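FOR IMMEDIATE RELEASE
Monday, April 11, 2022

Ridgeway Tenants' Alliance Asks Callgate to Show Its Work on "Smart" Laundry Pricing

RIDGEWAY - The Ridgeway Tenants' Alliance today called on Callgate, the company that runs the shared laundry rooms in most of the neighborhood's larger apartment buildings, to release the figures behind its claim that app-only payment has made laundry cheaper for renters.

Callgate switched the machines from coins to a phone app in November. A flyer taped up in the lobbies at the time promised that "most residents will pay less per load." Five months on, the Alliance has not met many of them.

"I would love to be wrong about this," said Ingrid Nguyen-Tran, who chairs the Alliance. "Send me the numbers and I'll say sorry in writing. What we've had so far is a flyer and a second flyer."

The app does advertise a lower base price per wash. It also requires renters to load money ahead of time in fixed amounts, and those amounts do not divide evenly by the price of a wash or a dry. The leftover balance stays in the app. According to the terms of service, it can be taken as an "account maintenance" charge after 95 days without use. Callgate calls the arrangement "flexible prepay." The Alliance has asked what is flexible about it and is waiting to hear.

The group surveyed 400 households in Ridgeway over the winter. More than half of those who answered said they now spend more on laundry than they did with coins. The Alliance is the first to admit that this was a door-to-door survey, that people who are annoyed are quicker to open the door, and that few of us keep laundry receipts. That is one reason it wants Callgate's own records, which would settle the question in an afternoon.

Edileuza Trindade has lived on the east side of Ridgeway for nine years and does laundry for a family of five. She said the trouble starts when the signal drops in the basement.

"You pay upstairs, you go down, the machine doesn't know you paid," Trindade said. "Then you call the number. The number tells you to use the app."

Callgate's customer page says refunds are handled "promptly." The page does not say what promptly means. Renters who spoke to the Alliance described waits from a few days to never.

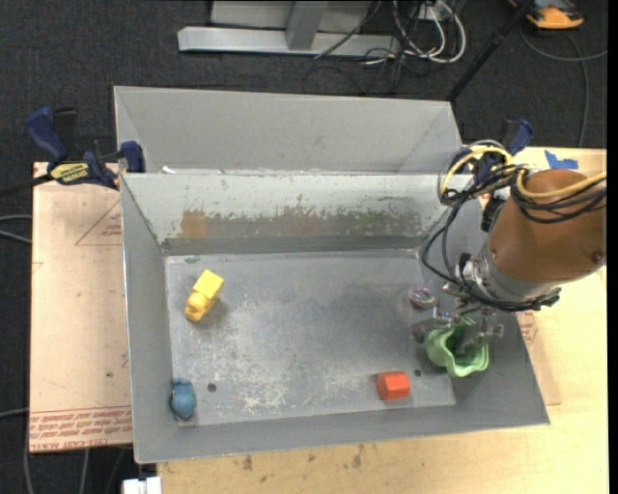
The Alliance is also doubtful about a proposed "loyalty tier," under which renters who spend a set amount each month would earn a discount the next. Households that wash the most already spend the most, and a discount that expires if you go away for two weeks looks a lot like a penalty for going away.

The group is asking Callgate for 2 things by the end of the month: average cost per load before and after the switch, building by building, and the total sum of unused balances now sitting in renters' accounts. It is also asking property owners to keep at least one coin machine working in every laundry room until those figures are public.

"Owners tell us their hands are tied by the contract," said Xiomara Escobedo, who handles building outreach for the Alliance. "Fine. Show us the contract. I've asked four times and I've been given a very nice brochure."

A public meeting will follow once Callgate replies, or once it is clear that it won't. Renters who want to share app statements or refund emails can leave copies with their building representative. Please black out card numbers first.

About the Ridgeway Tenants' Alliance
The Ridgeway Tenants' Alliance is a dues-funded group of renters in the Ridgeway neighborhood. It takes no money from landlords or laundry companies, and none has offered.

Press contact: Mavis Hutchins, Ridgeway Tenants' Alliance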